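About Numelo

Numelo is a small company that helps football clubs below the top divisions to find players. We were started by Otakar Murín, who was a goalkeeper coach for many years, and Meron Degefa, who wrote match reports for a local paper and kept her own notes on every left back she ever saw. The two met in the stand at Ceststead Town during a very cold cup match and talked about transfers until the lights were turned off.

Our idea was simple from the start. Big clubs have scouts in every country. A club with a stadium for 2,695 people has perhaps one person who drives to matches in his free time. We wanted to give such clubs the same kind of information, in a form they can read in one evening.

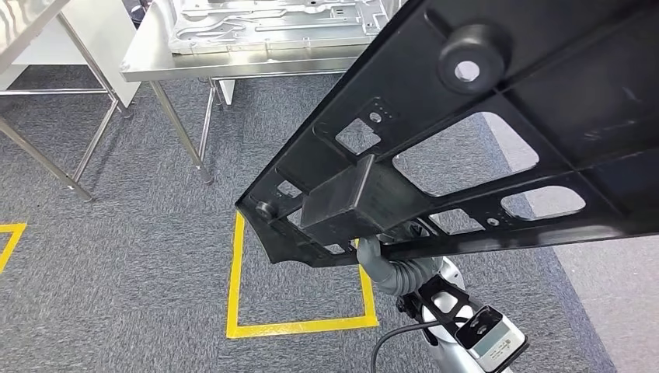 WHO WE WORK WITH

Most of our clients are semi-professional clubs, and also a few academies. Ceststead Town was the first and is still with us. Hanrahan Athletic joined one season later, when they lost both their strikers in the same June and had to build a new attack before the first training camp.

We watch matches in person whenever we can. Video is useful, but it does not show how a midfielder speaks to his teammates after a mistake, or whether he looks over his shoulder before the ball comes. Our reports are written in full sentences by the person who was at the match. Today our archive has 277 player reports, and each one is signed.

We are not agents. We do not take a part of any transfer fee, and we do not represent players. A club pays us for a season and may ask for reports on up to 200 players in this time – in practice, most clubs ask for much fewer.

HERETTI

Heretti is the name of our online notebook, where clubs can read their reports and write comments on them. Meron designed it on paper first, and some of those pages still hang in our office. A coach can compare two players for one position, mark the contract end date and share the page with the chairman. Each club sees only its own reports.

The current version of Heretti was opened to all clients on Feb 23, 2025. It works on a phone also, because many coaches told us they read the reports on the bus to away matches.
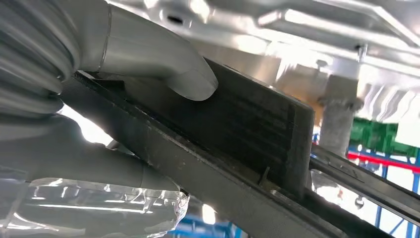 Can a player ask Numelo to write a report about him?
We accept requests only from clubs. If a player would like to be seen by us, his present club can send us the list of its next home matches, and we will come if one of our scouts is in the area.

CONTACT

Otakar answers questions about scouting and match visits, and Meron is responsible for Heretti and for new clubs. Please write to us with the contact form and tell us the name of your club and your league. During the transfer window our answer may take a few days more than usual.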